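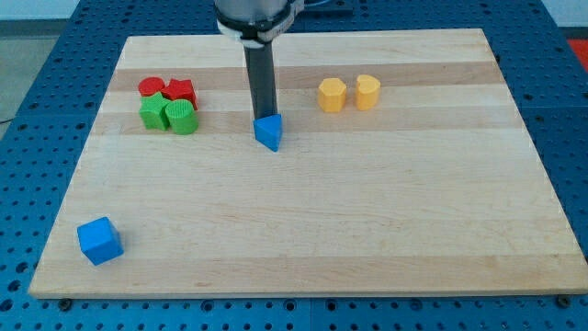 Setting up your exclusion screening list in Munshi is the part of the job I'd do first thing on a Friday, with the phone off. Munshi checks everyone your clinic employs or pays against the exclusion lists you've loaded, and it's only as good as the staff file you feed it. At the Sturville clinic we forgot the kitchen contractors the first time through, and kitchen people count! Anybody who stands at a cutting board like the pale maple one at the top of this page, and gets paid out of clinic money, goes in the file along with the nurses and the billing team. My first full upload had 2,837 rows in it, vendors included.

Section 4. Loading your first screening file

Before you start, have your admin login handy and close the staff file in your spreadsheet program. Munshi won't take a file that's open somewhere else, and the error message it gives you is no help at all.

1. Go to Setup, then Screening, then New List. Give the list a name you'll recognize in a year (mine is "Sturville all staff," very glamorous).

2. Pick your site from the drop-down. If you're at Pustthorpe, choose the main building even for the satellite office — they share one record.

3. Click Choose File and select your staff file. First name, last name, date of birth and start date are required. Former names are optional, but please fill them in. I've had matches turn up under a maiden name.

4. Click Preview. You'll see the first 20 rows. Look hard at the dates, which love to flip day and month.

5. Set the match score. Bavance ships it at 80 and I've left mine there.

6. Click Run. Go get coffee.

Note: Middle initials don't change the score, so don't spend an afternoon tidying them up like I did.

Caution: Don't click Replace List when you only want to add new hires. Replace wipes the review notes on everybody already in there. Use Append.

Section 4.1. Working through possible matches

My first run gave me 179 possible matches and I nearly fell off my chair. Most were just common last names.

1. Open the Review tab and sort by score, highest first.

2. Compare the date of birth. If it's different, mark the row Not a Match and type a short note saying how you know.

3. If the date of birth agrees, mark it Hold and call your compliance officer before you talk to the employee.

4. When the tab is empty, click Close Run and save the PDF to your audit folder.

Caution: A closed run can't be reopened, so check your Hold rows one more time before you click.

Monthly runs are covered in Section 5.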